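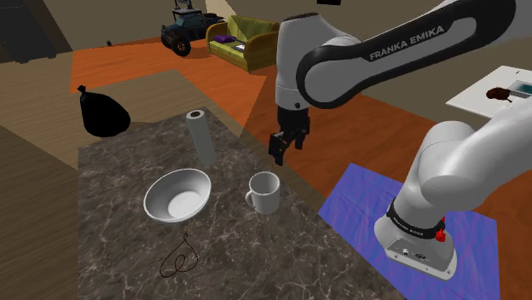

Skokdale had drawn nil-nil at home and Corina Pană was being told it was a good result. She had the phone on speaker. Fitzgerald Sorensen, who had managed the club for 22 matches and won 3 of them, was explaining from the team bus what she had failed to see. She looked at the white mug on the dark counter, next to the kitchen roll, and let him get on with it.

"We controlled the middle," he said.

"They hit the post twice."

"From distance."

"One was from a corner, Fitz."

He moved on to the crowd, which he thought had been magnificent. The club had announced almost 4,000. Corina had sat in the press box at Skelley Road for eight seasons and knew what that many people sounded like, and it wasn't that. She wrote the figure down anyway, with a question mark after it.

"And Luangrath?" she said.

"Nipon's fine. Bit of a knock."

"He had a bit of a knock in June."

"Different knock."

There was a noise behind him, somebody laughing, then the hiss of the bus doors. He said the second leg at Utura would suit them. Utura would have to come out and play, and there would be space. Every manager she had ever rung said there would be space. She had watched Utura four times since the summer and they had not come out for anybody.

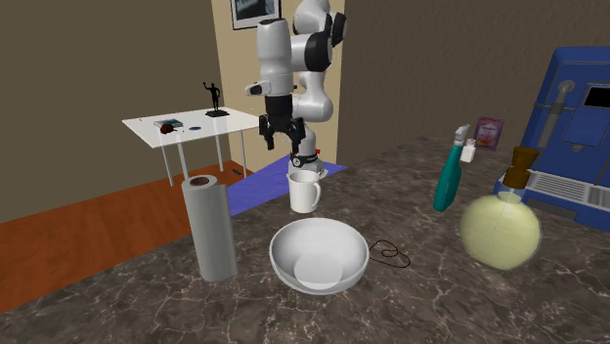

The counter, with the white bowl and the jug.

When he had gone she rang Tamara Oprea, who washed the kit and had no opinion on the middle.

"Did Nipon get on the bus?"

"Who's asking?"

"Me. Not the paper."

"It's always the paper," said Tamara. Then, after a while, "His boots are still here. Both pairs."

Corina opened the laptop. She had six hundred words to fill and Kinga Veres on the desk wanted them by ten, with something hopeful near the top. She typed that Skokdale would travel with confidence, according to their manager. She read it back and left in the last four words.

Then she rang Tamara again and asked which pairs.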